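### 4.2 Colour and shape as sorting cues in shared storage

The most rewarding part of the Gredthorpe study was watching how quickly a row of open containers turns into a system. People who had told us in interviews that they were "hopeless at tidying" were, within a few days, correcting other members of the household when a jar ended up in the wrong place. We had expected labels to do most of this work. Colour did far more of it, and we were delighted by how strong the effect was.

Each household was given open plastic containers and asked to set them side by side on a surface they already used for small belongings. We gave no instructions about what should go where. The households at Prudlow, who took part in the second round, were free to change the order of the row whenever they liked, and many did so on the first evening. Toiletries were the largest group of items by a good margin, followed by stationery and the sort of oddments that Shukla households tended to call "pocket things".

Shallow containers have one great advantage for this kind of item: small things stay in view. A face cream that would vanish at the bottom of a deep box can be found at a glance in a tray. The disadvantage is that tall items stick up above the rim, and several participants found this untidy. Others liked it, and used the tallest item as a kind of flag for the whole container (Figure 7). 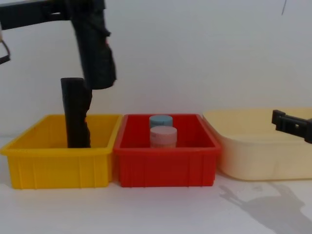

**Figure 7.** Row of open containers during sorting. The yellow bin holds a tall black cylinder; the red bin beside it holds two small round jars, one with a light pink lid and one with a pale blue lid. A larger cream-coloured tub stands to the right.

Jars raise a lovely problem of their own. Two jars of similar shape can be told apart by their lids, but only while both lids can be seen, and a jar placed behind another may be partly hidden. Participants solved this in different ways. Some spread their jars along the length of the bin – a generous use of space, but very quick to search. Others kept the one they reached for most often at the front and accepted a short hunt for the rest.

The difference in shape between containers mattered as well. Where two bins matched and a third was larger and rounder, the odd one out almost always became the place for bulky or undecided items. We logged 700 placements in the first round and 800 in the second, and this habit appeared in both. One participant described the big tub as "the maybe box", a name we have happily adopted in our own notes.

We also tried the Sirnico lidded set with a smaller group. Lids kept the dust out and allowed stacking, but they slowed putting away so much that items began to gather on top of the closed boxes. By Saturday of the first week, most of the lids had been taken off and stored elsewhere. Section 4.3 looks at where they went.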